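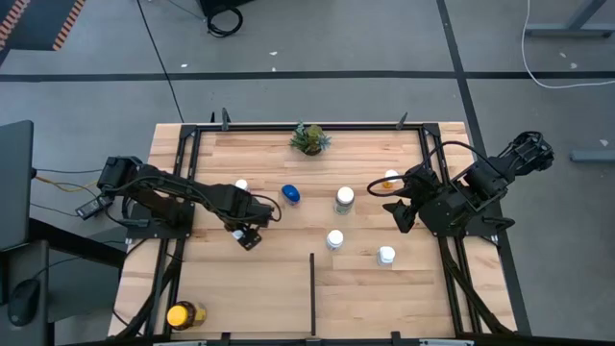 Keyvan Rostami

Final project report, Virkotora bench, Lunindale

When I chose this project I thought I would be writing mostly about grippers, and I did write rather a lot about them in my first notebook, but by April it was clear that the part worth reporting was the controllers. We have two arms facing each other across a wooden table, and for years (well, for as long as anyone in my group has been here) they have been run from the Naseri controller. My supervisor, Grímur Mikkelsen, had a second one on the shelf, the Tedside, and asked me whether I would like to find out if it was any better at picking up small, awkward household things. I said yes before I had really understood how much sitting and watching that would involve!

The question

Both controllers can send an arm to a point above the table with no trouble. The difference is in the last bit of the journey, when the fingers come down and close. The Naseri follows its planned path very faithfully and closes when it arrives. The Tedside watches the motor load on the way and gives a little if it meets something sooner than expected. I wanted to know whether that softness helped with light objects that tip over, or whether it only made everything slower.

What I used

I kept to the sort of things you would find in a bathroom cupboard or a kitchen drawer: small bottles with caps, a clear jar with a white lid, a smooth blue oval thing that rolls if you so much as look at it, and a little succulent in a pot, which I am fond of and which was only there to be avoided. The fingers stayed the same for both controllers. I did try swapping them half way through, early on, and had to throw away a whole afternoon of results as I could no longer tell which change had done what. I would warn next year's students about this very strongly - change one thing, write it down, and then go and have your lunch.

For each object I made 40 attempts with each controller, alternating between the left arm and the right. Together with the practice runs, the repeats and the handover tests, the log came to 978 entries, and I have read every one of them at least twice. A pick counted as good if the object was lifted clear of the table and was still held when the arm stopped. If it was lifted and then slid out I marked it as a drop, and if it went over before the fingers closed I marked it as a tip.

Results

The Tedside tipped far fewer bottles. This was the clearest result I had and it held for both arms, so I am fairly confident in it. With the Naseri, one finger would often touch a moment before the other and push the bottle along until it fell.

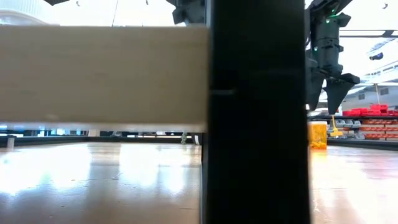

With the Tedside the arm seemed to feel that first touch and shift itself slightly, so that both fingers arrived more or less together. The jar was the other way round. It is wider, it wants a firm and definite squeeze, and the Tedside was inclined to hesitate. I had more drops with it on the jar than with the Naseri, and raising the closing force helped only partly.

Speed was less of a worry than I had feared. A full pick took 22 seconds with the Tedside at its gentlest setting, and the Naseri was quicker, but for this kind of work I would happily wait. I also tried a delay of 700 milliseconds between the fingers closing and the arm lifting, which was Grímur's suggestion, and it improved the jar under both controllers. I wish I had started with it.

Problems

The cables deserve a paragraph. They loop over the top of each arm, and when an arm folds back on itself the loop can pull at the wrist, which the Tedside sometimes took for contact. It would then stop politely in mid-air and wait for me. Tying the loops a little looser made this rarer, though it did still happen on the right arm when reaching across.

The blue oval defeated both controllers more often than I would like to admit, and I have left it out of the main comparison and put it in the appendix with my notes on starting positions.

Next steps

I would keep the Naseri for the jar and anything of that width, and use the Tedside for bottles. Switching between them takes a restart at the moment, and Grímur thinks a small script could manage it. I have begun one, and it is in the project folder with the log, along with a list of the settings used for each batch.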